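We use cookies to remember your login and show you relevant threads. By continuing to browse you accept our cookie policy. Accept | Manage settings

Scraped up plaster in the corner – patch it or cover it?

siham_awwad
Hi all, long time reader, first time I've needed to ask something myself. I've got a white plastered wall in my workroom that's fine up top and a total mess lower down. The paint has come off in wavy streaks and there's paler, rougher stuff underneath. I rubbed it with my thumb and got flakes all over my socks! It's been getting worse since February, when I dragged a shelf unit past it (yes, by myself, yes, I regret it).

My first idea was to stand a long white panel against the bad part and pretend it never happened. My brother says that's cheating and I should scrape and fill. What would you do? The room gets used every day, so I can't have it torn up for long.

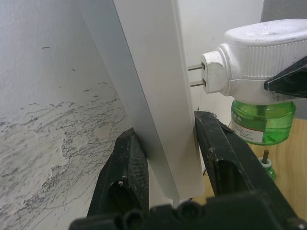
Photo: Siham Awwad

The good part of the wall has a few little dark specks but I can live with those. It's the scuffed patch that drives me nuts. Also there's a plug-in mosquito repellent in that corner, and I'd like it to stay in use because I get eaten alive in there. Does a panel mess with that?

rhydian_p
Scrape and fill, please. If the plaster is flaking when you touch it, a panel just gives it somewhere private to keep flaking. Get a wide filling knife, take off everything that wants to come off, brush it down, prime, fill thin, sand, paint. I used a tub of Ploklow filler on my hallway and it sanded nicely. Took me 4 evenings, mostly waiting for it to dry.

BrendaG81
I'm going to stick up for the panel! I had the same sort of scraped corner behind my desk and I put up a Fidska wall panel, the plain white one, and I've been happy with it for two years. Not everybody wants to spend their evenings breathing plaster dust, Rhydian :)

Do get the loose stuff off first, though. A stiff brush and a damp cloth, that's plenty. And on the mosquito thing, mine has a note on the package about leaving clear space around it, so look at yours. I wouldn't put anything right up against it or over it.

rhydian_p
Two years is nothing for a wall. What happens when you take the panel down?

BrendaG81
I won't be taking it down, that's what's so nice about it!

fergal.kinsella
Before anybody fills or covers anything, is the wall dry? A shelf unit explains scratches. It might not explain flaking. Tape a square of plastic over a sound bit near the patch, leave it a couple of days and see if you get moisture behind it. If you do, forget the panel for now, you'd be trapping it.

siham_awwad
Thank you both, and Fergal, I never would have thought of the plastic. It's an inside wall, so I was assuming dry, but I'll tape some up tonight.

Rhydian, how bad is the dust really? My table is right in the same room and I don't have anywhere else to work. It's a light wood one and it shows every single thing that lands on it. I've been trying to keep it down to what I use, but bottles and odds and ends seem to wander back the minute I turn around.
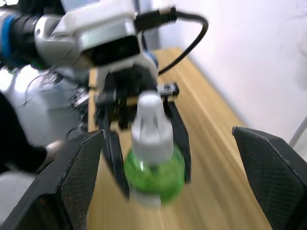

So if I do sand, I'm guessing I should move everything out for the day and throw a sheet over the top? I have one old bedsheet and a shower curtain. I'd like to hang on to that tabletop, it was a present from my aunt and I've already put one ring on it.

rhydian_p
Shower curtain, taped underneath so it doesn't slide. A bedsheet lets the fine dust straight through. Or use a damp sanding sponge and you'll get hardly any dust to begin with – slower, and messy in the bucket, but kinder to the room.

hipolito_sosa
Coming in with a third option: do both. Fill it roughly, don't fuss with sanding, then put the panel over it. I paid 10 dollars for an offcut at Quiroga and it covered more than I needed. Screw it, don't glue it. Glue will take the rest of your plaster with it if you ever change your mind.

rhydian_p
That I could live with.

BrendaG81
Me too, write down the date!

siham_awwad
Update, 10/05/2019: the plastic stayed dry on both sides, so it's not damp. I've scraped the patch and it went further than I thought, so I'm filling it this week with the damp sponge method. The panel is staying out until I see how it looks. Hipólito, did you drill pilot holes first or go straight in?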